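首页 产品文档 采购与规划 安装 维护 下载 联系我们
搜索文档 请输入关键词 搜索

Fedis 手持夹爪采集套件 用户手册
第三章 采购、预算与工位规划

3.1 适用范围

本章供计划购置 Fedis 手持夹爪采集套件的单位使用,内容包括需求确认、预算编制、工位条件核查、订货及到货验收。已完成购置、仅需安装的用户请直接阅读第四章。

本章所称“套件”,指手持夹爪主体、夹指、镜头组件、充电底座及随附线缆。机械臂、计算机、显示器、桌面家具和被操作物品均不在套件之内,应由购置单位另列预算。Henare 数据管理软件按席位授权,报价单中单独列项。

3.2 确认采集任务

编制预算前,应先以书面形式确定拟采集的任务。任务不明确时,夹指型号和存储容量均无法核定,报价单只能作为参考。

1. 列出拟操作的物品,注明外形、最大外径、高度及装满时的重量。
2. 对每件物品注明抓取方式:侧向夹持、顶部抓取或推移。
3. 注明物品在任务开始和结束时的位置,例如桌垫、杯垫、托盘或置物架。
4. 注明每项任务计划采集的条数,以及单条的大致时长。
5. 将上述内容填入附表 A,由使用部门和设备管理部门分别签字。

填写附表 A 时,应以实际物品测量,不得以商品标称规格代替。带旋盖的瓶子应分别测量瓶盖和瓶身;瓶身有收腰的,取拟夹持高度处的外径。

标准夹指适用于一般桌面物品。拟夹持直立瓶体的,应检查两指能否从两侧进入,并核对瓶体后方有无足够的避让距离。夹持位置偏低时,夹爪主体可能与桌面或邻近物品接触,须在试采阶段一并确认。 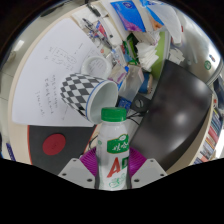
图 3-1 侧向夹持直立塑料瓶,两指位于瓶体两侧

注:夹指属于易耗件。附表 A 中如有表面粗糙、带棱角或需反复推移的物品,应相应增加备用夹指的数量。

3.3 编制预算

预算应分为一次性费用和年度费用两部分,不得合并填报。

1. 一次性费用:套件、首批备用夹指、采集用计算机、存储设备、工位改造、运输及安装培训。
2. 年度费用:Henare 软件授权、易耗件补充、存储扩容、定期校准及保修期后的维护。
3. 人员费用:采集人员、数据检查人员的工时。按单位内部科目列支,不写入设备采购申请。
4. 不可预见费:按单位财务制度规定的比例计提。

套件的标准保修期为 24 个月,自验收单签署之日起计算。易耗件、外力损坏及自行改装所致的故障不在保修范围内。需要延长保修的,应在首次订货时提出,保修期内补办按当期价目执行。

人员工时往往被低估。Wonodbridge 分中心在首期项目中申报了设备和软件费用,未列数据检查工时,后经核算,首期检查工作共用去将近 174 小时,只得从下一期经费中调剂。建议各单位在申报前先完成一次小批量试采,按试采结果推算采集与检查的工时比例。

易耗件的首批数量可参照 Himdale 分中心的配置:5 个工位,共备夹指 44 副,集中存放,按领用登记发放。任务类型与其差别较大的单位不宜直接套用。

注意:请勿以演示套件的报价作为正式预算依据。演示套件不含备用夹指和校准服务。

3.4 核查工位条件

订货前,应由设备管理人员到现场逐个核查拟用工位。日常办公桌可以作为采集工位,但须满足下列条件。

1. 桌面平稳,手持夹爪移动时无明显晃动。
2. 操作者前方留有可自由移动夹爪的区域。区域内物品以附表 A 所列为准,区域外物品可以保留,采集期间不宜挪动。
3. 工位附近有可用电源插座,线缆走向不穿过操作区域。
4. 照明在一次采集过程中保持稳定。显示器、玻璃面板等反光表面的位置应记录在工位卡上。
5. 工位上方的搁架固定可靠,搁架物品不得有滑落风险。
6. 书写用纸、纸巾等轻薄物品如与桌垫重叠,应确认其不妨碍夹爪和物品移动。

桌垫和杯垫可用作放置位置的参照,价格低廉,但颜色和尺寸应在同一批采购中统一。同一项目中混用不同规格的杯垫,会给后续检查增加工作量。
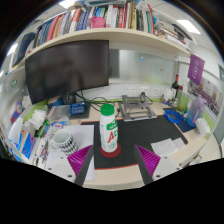
图 3-2 桌面工位:两指张开,瓶子置于黑色桌垫上的深红色圆形杯垫

工位卡应记载桌面材质与颜色、桌垫规格、主要固定物品的方位以及照明方式。工位布置变更后须重新填写,旧卡保留备查。设有隔板的工位,还应记录隔板至桌垫边缘的净距。

注:背景中物品较多的工位可以使用。是否需要清理,由项目负责部门按照数据用途决定,并在附表 B 中注明。凡背景中出现合影、证件、手写文件或可识别个人信息的,须事先取得相关人员同意,或予以遮盖、移除。此项工作所需的时间应计入工位准备工时。

警告:液体容器用于采集时,瓶盖必须旋紧。插座、线缆接头及充电底座附近不得进行盛有液体的敞口容器任务。

3.5 选择购置方案

方案一为单工位购置,适用于方法验证和教学。套件、计算机和软件席位各一,备用夹指按最低订货量配置。

方案二为多工位购置,适用于已完成试采、任务清单稳定的单位。各工位应采用同一型号的夹指和同一版本的固件,存储设备集中设置。

方案三为分期购置。首期购置单工位,验收后按试采结果追加。追加订货时应在订单上注明首期套件的批次,以便供货方核对镜头组件和固件版本。

同时计划购置机械臂的单位,应在选型阶段核对末端接口与夹指是否一致。接口转接件的加工周期较长,宜与机械臂同步下单,并将安装调试所需的场地占用时间列入计划。机械臂所需的防护、急停和供电条件见其制造方文件,本手册不作规定。

3.6 订货

1. 将附表 A、附表 B 和预算表一并提交供货方。
2. 收到报价单后,逐项核对型号、数量、授权席位和保修期限。
3. 对报价单有疑问的,以书面方式提出。口头答复不作为订货依据。
4. 确认交货地点、收货联系方式及现场搬运条件。
5. 签署订货确认单。确认单签署后变更夹指型号的,交货期重新计算。

每年七月供货方进行价目调整,跨越该月的采购申请应在报价单中注明价格有效期。

3.7 到货验收

1. 检查外包装有无破损、受潮痕迹。有异常的,先拍照,后开箱。
2. 按装箱单清点夹爪主体、夹指、镜头组件、充电底座和线缆。
3. 检查夹指固定螺钉是否齐全、紧固,指面有无划伤。
4. 手动开合夹指,全行程应顺畅,无卡滞和异响。
5. 选取附表 A 中的两件物品,在拟用工位上完成抓取和放置各一次,检查记录文件能否在 Henare 中正常打开。
6. 填写验收单。未通过的项目须逐条列明,不得以“基本合格”代替。

注意:验收期间请勿拆卸镜头组件。镜头组件一经拆卸,出厂校准即告失效,重新校准的费用由购置单位承担。

验收单一式两份,购置单位与供货方各存一份。验收合格后,将设备编号登记入册,并按第四章进行安装和首次校准。

上一节 套件组成 下一节 安装与首次校准 返回目录

读者留言

实验室设备组:附表 A 能否提供可编辑版本?目前下载的是扫描件,物品多的时候填写很不方便。

桐花:我们走的是分期购置,追加时确实被要求提供首期批次号。批次号在充电底座底面,建议在 3.5 里写明。

匿名读者:夹指按“副”计价还是按“只”计价?报价单和装箱单上的写法不一致,财务退回过一次。

文档维护:按“副”计价,一副两只。装箱单的写法将在下一版统一。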